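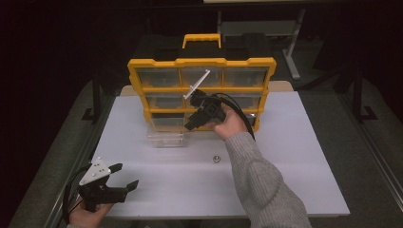 A parts organiser with clear drawers, and a hex nut on the table.

Hideseck, a documentary about a father, a daughter and a box of unplayed tapes, opens in Astgate in July

Directed by Asmaa Younis and released by Lelico

A daughter who grew up in Astgate travels to Tangier to find the musicians her father recorded and never spoke about at home.

ASTGATE, July – Lelico will release Hideseck, the first feature-length documentary by Asmaa Younis, with an opening screening at the Astgate Picture House on Thursday at 7.30 pm. The director will introduce the film and take questions afterwards.

Hideseck follows Ilham Metwally, a school music teacher, after the death of her father, a sound recordist who worked in Morocco before settling in England. Among his belongings she finds 42 reels of tape, most of them labelled only with a first name and a street. One reel carries the number 2419, which she eventually traces to a room above a tailor's shop where a group called Benjelloun used to rehearse.

The film covers five trips to Tangier. Metwally meets Magdy Kabbaj, the last of the original players still performing, who remembers her father well and not always kindly. He had been promised a copy of the recordings and did not get one. Their conversations take up much of the second half.

"I went expecting a story about music and came back with one about a debt," said Younis. "Ilham wanted to hear what her father had heard. Magdy wanted his tape. I kept filming until both of those things had been talked through properly."

The soundtrack uses 22 minutes of the original recordings, transferred and restored by Teodor Söderlund. New pieces by Kabbaj, played on oud and hand drum, were recorded in one afternoon at his home. An album will follow in the autumn, with royalties shared among the surviving players and their families.

Barry Pickering, head of releasing at Lelico, said: "Audiences at our preview stayed behind to talk about their own parents. We are pleased to be opening in Astgate, where a good part of the film was shot."

Hideseck is in English, Arabic and French, with English subtitles. Further screenings will be announced by Lelico after the opening.

Press tickets, stills and interview requests: Lelico press office. Please state your publication and deadline.

ENDS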